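Petridis Issues Voluntary Software Hold on Vesovus Gripper Controller After Dropped Cans at Warkville Packing Line
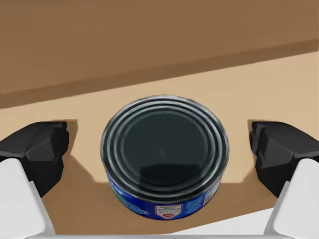

Drunex, whose Warkville plant first reported the trouble, told us that a gripper that lets go when it shouldn't is one thing, but a gripper that lets go and then tells everyone it is still holding on is what made them stop the line, and that they would sooner pack by hand for a month than have their people guessing.

WARKVILLE, November. We at Petridis agree with that entirely, and we'd like to thank the folks at Drunex for picking up the phone as quickly as they did. Today we are asking every customer who runs the Vesovus two-finger gripper controller with release 4 of its software to place the unit on hold for overhead lifting, and we want to take a little time to explain what happened, what we know so far, and what we would like you to do.

During a late shift at the Drunex plant, a Vesovus cell that moves canned food from a feed table into shipping cartons dropped a full can while the arm was passing over a walkway. No one was hurt, and we are deeply grateful for that. The can landed inside the guarded zone, the operator pressed the stop button, and the cell shut down the way it should. When the crew looked at the control screen, though, it still read "part held." The same thing happened again the next morning with the walkway closed off, and at that point Drunex shut the cell down and called our service desk.

Our engineers went out to Warkville the same afternoon and brought the controller's records home with them. The fingers themselves were in good order and so were the pads. The trouble lies in the way release 4 decides that it has a good grip. Earlier releases checked finger position and motor effort all the way through a move. Release 4 checks them when the fingers close and then, to save a bit of time on each cycle, trusts that first answer until the arm reaches its drop-off point. If a can was picked up slightly off center, it could creep down between the pads during a fast turn, and the controller would go right on reporting that all was well.

We have since repeated the fault in simulation, using a model of the gripper and a tin can. We ran 1000 pick-and-carry cycles with the can placed at small offsets from the center line between the fingers. The can was lost in 88 of those cycles, and in 80 of the 88 the controller failed to report the loss before the end of the move. Those are not numbers we are proud of, and we should have caught them before the release went out. Our own acceptance tests used well-centered cans for nearly every run, and a real feed table, as any of our customers could have told us, is a much untidier place than that.

If you have a Vesovus controller, please check the software release on the first page of the settings menu. If it shows release 4, please stop any job that carries a part over a walkway, a work station or another machine. Jobs that stay low and fully inside the guarding may go on at half speed, though you are very welcome to stop those too, and we will support you either way. Please don't clear the event log, even if it is full. And please do not try to cure the problem by turning up the grip force, which can dent thin-walled cans and does nothing for the missing check.

A corrected release is being tested now at our shop and at Drunex, with the walkway at the Warkville cell closed for as long as the trial lasts. It brings back the grip check through the whole move and brings the arm to a controlled stop if the fingers close farther than they should. We expect to send it out in December, free of charge, and our service crews will install it for anyone who would like a hand. Customers who would feel better going back to the earlier release in the meantime can ask for it today.

We have also changed our acceptance tests so that off-center pickups are part of every run, and we will share the full test report with any customer who asks for it.

We know that a hold like this lands at a busy time of year for packing plants, and we are sorry for the extra work it makes. Our service desk is open from 6 a.m. to 8 p.m. through the end of the hold, and callers with a stopped line will be put straight through to an engineer. Please have the serial number from the side of the controller ready when you call.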